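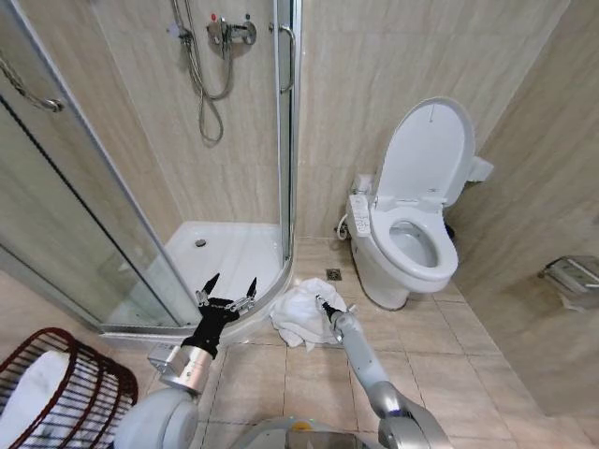

Hello again from the Lastard flat! Dimas Gunawan asked me to write up how we look after the Watkins (that's our name for the two-armed unit, after the street the flat is on), so this is my September turn, and it's mostly about grippers.

Towel pickup is hard on fingertips. Every run ends with the pads pressed against floor tile, and grit gets into the pivots. My routine before the first run is short: power the arms down, brush out the linkages, wipe the pads with a dry cloth, then work each finger through its travel by hand and feel for a catch. If one side drags, I back off the pivot bolts a hair and try again. We had a stubborn one at cycle 3644, and it cost me most of a morning (plus a very cold coffee).

The wrist camera gets checked next, and the bathroom door is my favorite target for it. I park the gripper facing the closed door and look for the same view every time, with both fingertips in and the lever handle above and a little to the right of the right-hand one. The molding is great for this too, because its bright top edge gives me a nice level line to compare against. If that line tilts, the camera bracket has shifted and I reseat it before anything else moves. Glossy dark wood does throw reflections, so please leave the hall lamp off! 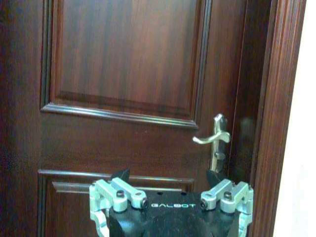
Bolts are the bit people skip. There are two on each finger linkage that you can get at from the top, black heads against the silver bars, and I put a dab of paint pen across each one so a loose bolt shows up at a glance. Redo the marks after every pad change. The spare pads are in the Vakance box, 40 of them as of this morning, and the log is on the Vandside drive under 1119. Write your initials next to the cycle number, please, even if all you did was wipe things down.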